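Receitas de Peltisstead: caderno de cozinha em texto simples

O que há no repositório

São 82 receitas transcritas de dois cadernos manuscritos, com a grafia original ao lado da versão em português atual. Tem sopa, tem pão, tem uma quantidade absurda de pudins (adoro!) e um capítulo inteiro de conservas que ainda estou relendo.

Estrutura

receitas/ um arquivo .txt por receita
medidas.csv conversão de xícaras, onças e "punhados"
glossario.txt 40 termos antigos, com variantes

Como ler um arquivo

A primeira linha é o título, a segunda o rendimento, depois vêm ingredientes e preparo. Quando a letra não deixou certeza, a palavra vem entre colchetes. O bolo de Flulwood tem colchetes em quase toda linha e mesmo assim fica uma delícia, testem!

Medidas

"Tigela" aparece sem volume definido em muitas receitas. No medidas.csv o campo fica vazio nesses casos, e quem quiser sugerir um valor pode abrir uma issue.
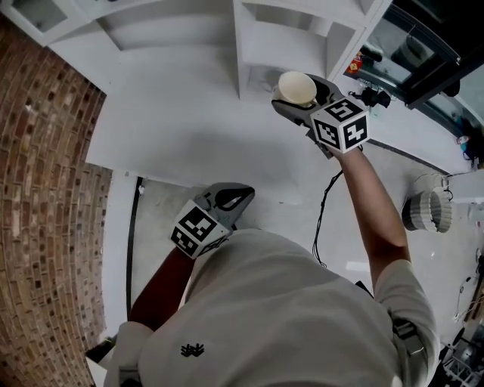

Tigela branco-creme, junto à estante branca.

Pendências

- revisar as conservas de Illville
- unificar "fermento" e "levedura"
- conferir a numeração do segundo caderno

Créditos

Transcrição de Catrin Morris. Correções são muito bem-vindas, até de vírgula. Próxima versão em outubro, com o índice por ingrediente.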